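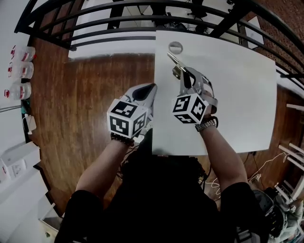
One student objected last March that a whole session on putting small things on a table was a bit much, and could it be a leaflet. It was a leaflet. It ran to 15 pages, and the dropped parts went on dropping.

Hirura Evening Course: Small Parts and Where They Go
Handout for 7 February 2018

1. The table
White top, please, and very little on it. A clear dish with a rim you can see is plenty. Put it towards one corner, then put the small metal things down singly, clips included, with a gap between each and the dish. People like to start with a heap. A heap is how room 111 came by its biscuit tin marked MISC, which we will not be opening this term.

Bracelets and watches may stay on. Loose sleeves get rolled up. 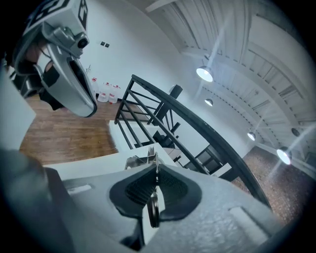
2. THE ROOM

Learn it before you drop something in it. Brown floorboards are handsome and will hide a brass clip until Easter – look along the boards, low down, and then across them. Pale walls are kinder. Find the switches as well. A pair of small black ones set high on a white wall is easy to spot, though which does what is a matter for experiment.

Reading for next time: the Foltus notes, page 163 onwards.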